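Went to the open day at the Hutlow building in Warkley this afternoon so you don't have to. Household robots, free parking, bad coffee. Thread, numbered so I can keep track of my own complaining.

1/
Background for new followers: I repaired dishwashers and washing machines for a long time, and I have been promised a robot in my kitchen since I was in middle school. So I walk into these things with my arms folded. I did try to unfold them at the door.

2/
The invitation said "see our home robots at work." There were two rooms. The front room had chairs, a big screen and a table of cookies. The back room had one real arm, behind a rope, and a line to get near it. Most of the afternoon happened in the front room.

3/
The talk opened with a number. 2000 hours of kitchen practice! People near me made an impressed sound. I put my hand up and asked how many of those hours were in a kitchen. Answer: they were in simulation. All of them, for this task. The presenter was perfectly nice about it, but it was not on the slide.

4/
I want to be fair here. Practicing in simulation makes sense to me. You can't break a plate, you don't pay for a plate, and you can leave it going overnight. My problem is with the word "kitchen" doing that much work on a slide with a stock photo of a family eating breakfast.

5/
The software is called Sung. I asked what it stands for and was told it doesn't stand for anything. Fine. Better than a forced acronym.

6/
What Sung does, as far as I could follow: it builds a counter, puts things on it, and the simulated arm has to deal with them. Then it builds another counter. Different stone, different clutter, different light. They said there are 300 countertops in the library. I have been in a lot of kitchens and I'm not sure I could name 300 countertops.

7/
The one they left up on the big screen for most of the talk was brown marble with white veins going everywhere like cracked ice. Very fancy. I have serviced maybe three homes with a counter like that, and in none of them was the owner short of help tidying it.

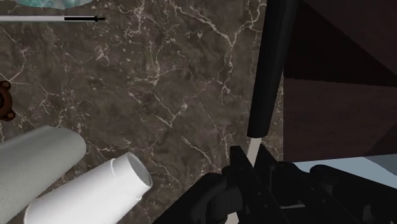 8/
I'll give them the paper towels. Whoever made that roll bothered with the embossing, and it's lying at an angle the way a roll ends up when somebody has knocked it over and walked off. Same with the white container on its side next to it, open end out. That is closer to my counter than anything in the brochure.

9/
The long thin thing with the black end, though. I said toothbrush. The man beside me said pen. We asked, and the presenter said it didn't matter for the demo. I think it matters a lot! One of those goes in a cup by the sink and the other goes in a drawer, and if you get it wrong I'm brushing my teeth with ballpoint.

10/
Also, a view from up close to the gripper makes everything look more serious than it is. All those black plates and bolts filling the bottom of the screen. It looks like it's about to defuse something. Next to it: paper towels.

11/
Questions I asked, with the answers as I wrote them down.

What happens when the counter is wet? "We're working on liquids."

What happens when there's a cat? Laughter from the room, no answer.

What does it cost? "We're not talking about pricing today."

Who fixes it? "A service partner." Which one? "To be announced."

12/
That last one is my whole career, so let me stay on it. Every machine in a house breaks, and the ones with joints break more. If you are far enough along to hold an open day with cookies, you are far enough along to tell me who is going to drive out when the wrist seizes up. I'd also like to know if a person can get the cover off with an ordinary screwdriver. They didn't know. They wrote it down, so that's something.

13/
OK, the back room. The real arm was on a plain white bench. Its job was to pick up a plastic cup and set it in a tray. When my turn at the rope came it did it twice, slowly, and on the third go it nudged the cup over and stopped. The operator stood the cup up again and restarted it.

14/
I don't hold the cup against them. I've dropped a customer's whole cutlery basket down a flight of stairs. A machine that fails in front of visitors and gets restarted in front of visitors is at least being shown honestly, and I liked the operator a lot more than I liked the slides.

15/
But look at the gap. On the screen, a marble counter with all sorts lying on it. Behind the rope, one cup on a bare bench. I asked when the arm would get something as messy as the simulated counter. "When we're confident." I asked how confident they are now, and somebody announced that the cookies were being refilled.

16/
There's a pilot planned in Erstead. 485 apartments in the complex, and they're hoping to put arms in 200 of them. Hoping was the word. I asked if the residents had been asked yet. They're "in conversation with the building." A building can't tell you it doesn't want an arm over the sink.

17/
Somebody's going to reply that I'd have said all this about dishwashers. Maybe! Early dishwashers were terrible and I made a good living off the later ones. I still wouldn't have bought a dishwasher on the strength of a computer picture of one.

18/
Would I go again? Yes, if they put the real arm in the front room and let me bring the clutter. I have a drawer at home that would keep it busy for a week - dead batteries, twist ties, a single chopstick, soy sauce packets older than my truck.

19/
Practical stuff for anyone going to the next one, which they said would be in April. Park around the back, the front lot fills up. Get in line for the arm first and catch the talk after, they repeat it on the hour. Skip the coffee. The oatmeal cookies are good.

20/
A few of you asked for the brochure. I left it on the chair. There's no spec sheet in it anyway, only the breakfast family again. If they email me about the screwdriver question I'll add it to the end of this thread.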